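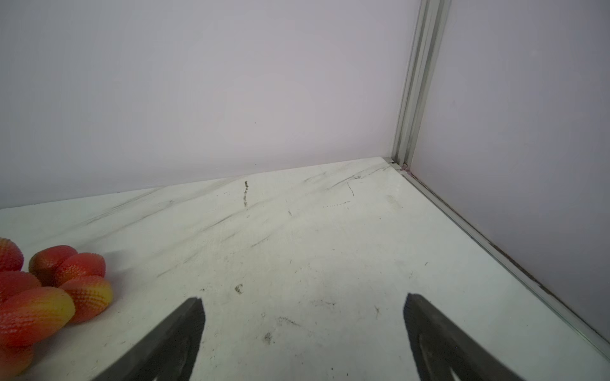

Red going to gold at the ends, on the marble-pattern top

I have kept a bowl of pretend fruit on the table for years and I'm not a bit sorry. It doesn't go squashy, it doesn't bring in fruit flies, and my brother-in-law Kalevi Kemppainen has tried to eat it twice. What it does do is collect dust, especially anything with a bumpy skin, so most of these tips are about that.

Start by tipping everything out and dealing with the skins. A dry make-up brush gets into the dimples far better than a cloth. If that doesn't shift it, use barely warm water with one drop of washing-up liquid, a quick wipe and a towel to sit on overnight. Please don't soak it! I left a pear in the sink once while I was on the phone and the inside was never right again (it rattled until August and then I binned it).

Leaves come last. Fabric ones frizz if you scrub, so I hold them flat on my palm and brush from the stem outwards.

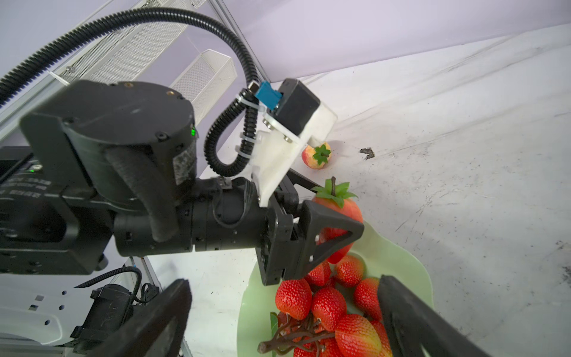 Strawberries and a big leafy peach in the pale green dish

Now the arranging, which is the fun bit. Put your biggest piece in first and a little off to one side, then let the small things tumble up against it. I like one strong colour to run the show – strawberries are brilliant for this – and a bit of green poking out at the bottom. A bare grape stem is worth keeping too. I throw mine in for the twiggy look, and you can hide the end under a leaf.

A wavy-edged dish is very forgiving, by the way. Mine came from the seconds shelf at Skodance in Clullham and cost £5, and it makes even a mean little handful of fruit look generous. 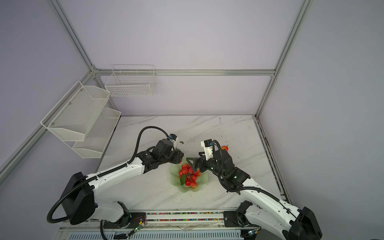 Photo: Wenjie Hou

White tabletops show everything, as you'll know if you've got one. For grey scuffs I rub gently with a damp melamine sponge, but try it somewhere out of sight first as it can dull a shiny finish. Brown smudges usually want a dab of bicarb paste, left for 11 minutes while you make a tea, then wiped off with a wet cloth.

Wire baskets on the wall are handy for whatever isn't having its turn in the dish. Keep the heavy pieces low down and line the bottom with kitchen roll if your mesh is wide, or the cherries will be all over the floor. I swap mine over when I change the tea towels.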